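Costby round side table, two months in

I bought the Costby in December to replace a Kettler folding table that had started to wobble. It cost $71 with shipping and took 33 minutes to put together. The hex key in the box is too short, so use your own.

The top wipes clean with a damp cloth. Coffee left overnight came off, but candle wax needed a plastic scraper.

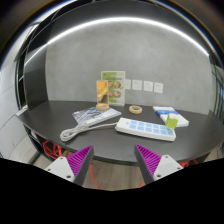
Delivery was slower than promised. One foot pad was missing, and Rosângela Bastos at the store mailed me a new one without asking for the receipt.

My only real complaint is the height - it sits a little low next to our couch. For the price I would buy it again. 4 out of 5.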